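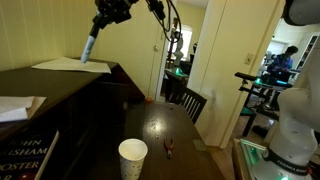 How to set your field of view in Warstead

Most new drivers in Warstead never touch the field of view setting. The default is wide, and it makes corners look farther away than they are. If you keep braking too early at Allport and then have to get back on the throttle before the turn, check this setting before you change anything on the car.

The whole job takes 15 minutes. You need a tape measure, a calculator with an inverse tangent button (the one on your phone will do if you turn it sideways), and your rig set up the way you normally race. These steps are for a single flat screen. Triples and curved screens need a different method.

Step 1. Measure the screen

Measure the width of the visible picture, left to right. Leave out the plastic border. Don't go by the size on the box, which is the diagonal. Mine is 700 mm wide.

Step 2. Measure the distance to your eyes

Sit in your normal driving position with your hands on the wheel and your feet on the pedals. Measure from the bridge of your nose straight to the middle of the screen. It is easier with a second person holding the tape. People tend to lean forward when they measure, so sit back and do it again. Mine came to 900 mm.

Step 3. Work out the angle

Divide the width by 2. Divide that by the distance. Take the inverse tangent of the result, then double it.

With my numbers, half the width is 350. Divided by 900, that is 0.389. The inverse tangent is 21.25 degrees, and doubled it comes to 42.5 degrees. Make sure the calculator is in degrees. If your answer is less than two, it is probably in radians.

Step 4. Enter it in the game

Go to Options, then Camera, then Cockpit. Field of View is the third slider. Warstead uses the horizontal angle, so you can type your number in as it is. The slider moves in half degrees. Press Apply before you leave the page or the change is lost.

If you also drive in Zerer, note that it asks for the vertical angle. Do the same sum with the height of the screen in place of the width. On my setup that gives 24.7 degrees.

Step 5. Fix the seat position

A correct angle will look zoomed in at first. You may lose the mirrors and part of the dash. Leave the field of view alone and move the seat.

Load the Zhuravel in a test session and park it in the pit lane. Raise or lower the seat until the horizon is level with your eyes. Then slide it back until you can read the shift lights. Seat position is saved for each car, so you will have to repeat this for anything else you race. The field of view carries over.

Step 6. Drive on it before you judge it

Run a full practice session alone. The car will feel slow because there is less scenery rushing past the sides. Check the lap timer and ignore the feeling. Your old braking points will look wrong too, so pick new ones from the marker boards.

Turn on the proximity arrows before you race with other people. A narrow view hides cars beside you, and the arrows or a spotter app will cover most of that.

If the number is too small

Below 40 degrees, tight hairpins get awkward because the apex is off the screen. The best fix is to bring the screen closer. Putting mine on a stand behind the wheelbase brought it from 900 mm to 700 mm, and the angle went up to 53 degrees. If you can't move the screen, add a few degrees and live with it. Bind the look left and look right buttons as well.

Write down the final number and the seat settings for each car. The last two big updates reset the camera page.

Comments

Guest
Does this work the same for a TV? Mine is way back on the wall.

Reply from author
Same sum. You will get a very small number, so try to move the seat closer if there is room.

Guest
I was on 80 degrees for a year. Set it to 48 and hated it for two evenings, now I can't go back. Still slow at Allport though.

Guest
On the controller layout the slider is on the Display page, not Camera. Took me a while to find it.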